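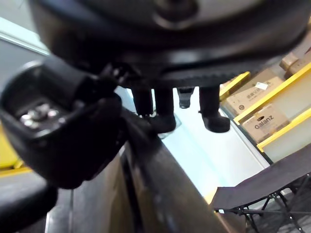 Cardboard boxes on the bottom shelves, is this a bad idea?

Posted by Bronar, 30th May

Hello all! I've finally taken on the stock room at our little craft supply place in Stinesstead, after putting it off since October. We have shelving with yellow edges and I keep nearly everything in brown cardboard boxes, mostly yarn and felt and a great many paper patterns. The floor is a shiny light gray coating that we mop a lot, and my sister-in-law is convinced the boxes will soak up damp and that I should buy plastic tubs for the lot. That would be 83 tubs, which makes me feel a bit faint! Do I really need to?

Fjeld
Hi Bronar, I wouldn't buy all those tubs. I've kept fabric in cardboard for years (moved it twice, too) and the only boxes I ever lost were ones sitting right down on the floor. Leave a gap of 5 inches or so under your lowest shelf so the mop can get in there, and pull the boxes forward a little so air can move behind them. Paper patterns I would put in tubs, or at least up high, as they curl if you so much as look at them. And write on the short end of each box, the end that faces out. I did the long sides on my first 3 shelves and had to do every one over again.

Stinesstead_sue
plastic every time. mice

Nostaneo
Fjeld has it mostly right, though I'd add that you should go easy on stacking. No more than 2 high if there's anything heavy inside, or the bottom box bows and the lid never closes properly again. Yarn is light, so you're probably fine there. For the mice, cedar didn't do a thing for us, but stuffing steel wool in the gap by the back door did.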